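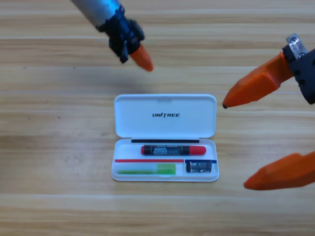
Milagros Barroso wrote back at 8:40 to say the labels were still coming out sideways and that she had now turned the printer off and on twice, so could we please skip that bit.

Ticket: Shipping labels print rotated, mail room, Norkden
Status: was open, then closed, then open again
Assigned to: Valeriano Esteban

8:55 Skipped that bit. Asked which program she prints from. Gesex, same as everyone, apparently. Asked which version. "The grey one."

9:20 Remoted in. Driver thinks the roll is A4. The roll has never been A4. Set it to 100 x 150, portrait, saved. Test page lovely. Closed the ticket with what I now recognise as optimism.

10:05 Reopened. Labels upright, but the postcode is missing from anything going to Villanueva. Everything else has its postcode. Checked the address book: whoever entered Villanueva put the postcode in the fax field. There are 6 Villanueva customers and every one of them has a postcode for a fax number. Moved them across by hand.

10:50 Bonifacio Palacios rang from Nemberg. His labels are sideways now. His were fine yesterday. Both sites share a print queue, a fact recorded in no document I have access to.

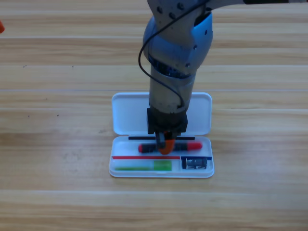
White case, open on the table.

11:15 Split the queue in two. Named them Norkden-Labels and Nemberg-Labels, to general dismay, as people were fond of "Printer (Copy) 3". Left the old name visible for Bonifacio until he's ready to say goodbye.

11:40 Nemberg printing upright. Norkden printing upright. Norkden also printing Nemberg's backlog, nearly an hour of it. Cleared the jobs, asked Milagros to put the extras in the recycling. She has kept them for shopping lists.

1:30 Visitación Aranda asks if the margins were always that colour. Margins don't have a colour. Have asked for a scan.

2:10 Scan received. It's the backing paper. Moved to a separate ticket, low priority, assigned to Begoñe Vidal with my apologies.

Leaving this one open overnight in case the queue changes its mind.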